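Cleaning Water Marks and Bottle Rings from a Dark Wooden Table

Applies to: occasional tables, coffee tables and side tables in dark-stained wood with a lacquer, varnish or wax finish. For oiled tables, see the note near the end.

A dark table shows every ring. Pale marks left by drinks are usually moisture held in the finish, and most can be lifted at home. Black marks have reached the wood itself and need sanding, a job outside the scope of this page.

What you need

Two soft cotton cloths, washed without fabric softener
Washing-up liquid
A bowl of lukewarm water
A hairdryer with a low setting
Paste wax in a dark shade (Bukitz dark paste was used for these notes; any similar product will do)
A sheet or old towel large enough to cover the nearest seat

Step 1. Clear and protect

Take everything off the table. If it stands close to a sofa, pull it forward until there is space to walk behind it, or drape the sheet over the seat and front panel. Dark wax does not come out of patterned upholstery easily, and it can go unnoticed on a floral fabric until someone sits in it. Tuck the sheet in at the back of the cushions so that it stays put.

Step 2. Identify the finish

Choose a spot on the underside or the inside of a leg. Put one drop of water on it and wait 8 minutes. If the drop stays domed, the surface is sealed with lacquer or varnish. If it flattens and the wood beneath goes darker, the finish is oil or worn wax. Wipe the spot dry.

Step 3. Wash

Add a small squirt of washing-up liquid to the bowl. Wring the first cloth until it no longer drips and wipe along the grain, one strip at a time. Dry each strip with the second cloth before starting the next. Pay attention to the side facing the sofa, where hands and sleeves leave a greasy film. Do not use glass spray. Several brands contain ammonia, which dulls lacquer.

Leave the table for an hour. Look at it again from a low angle, with a window or lamp on the far side. Some of what looked like staining will have been dried spillage and will have gone.

Cold bottles are the usual source of the small rings. Condensation runs down the side of the plastic and collects under the base, and a ribbed bottle gives it plenty of channels to run along. An unchilled bottle causes far less trouble, provided the cap is screwed down properly.

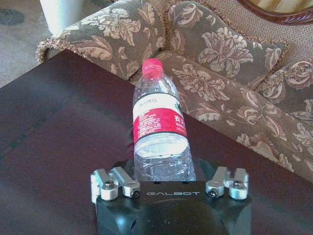
Glasses and mugs leave a wider ring, and a hot mug will mark a waxed surface faster than a cold drink. The treatment is the same for both.

Step 4. Lift the pale marks

Set the hairdryer to low. Hold it a hand's width above the mark and keep it moving in small circles. Stop every half minute and touch the wood. It should feel warm, never hot. If it becomes uncomfortable to touch, let it cool fully before going on.

A fresh mark normally fades within a few minutes. An old one may need two or three sessions on different days. If there is no change after the third, stop. More heat will soften the lacquer and leave a print of whatever touches it next.

Step 5. Wax

Load a folded cloth with a little paste, less than seems necessary. Work it in along the grain, covering the whole top and not only the repaired area, otherwise the sheen will be uneven. Leave it for the time given on the tin. Bukitz asks for 20 minutes; Ung clear wax, tried on the same table in November, needed longer in a cold room.

Buff with a clean part of the cloth until a fingertip leaves no smear. Keep the table clear overnight.

Note on oiled tables

Skip steps 4 and 5. Rub the mark lightly along the grain with a 354 grey pad from the Voline range, then apply furniture oil and wipe off all the excess within the time stated by the maker. Lay used oil cloths flat outdoors to dry. A bundled cloth can heat up and catch fire.

Keeping it clear

Use coasters with a cork or felt base and a raised lip. A flat tile holds no water and passes the ring straight on to the table. Felt discs 100 mm across suit most bottles and mugs, and can be cut from a single sheet with kitchen scissors.

Wipe spills at once, and re-wax twice a year if the table is in daily use.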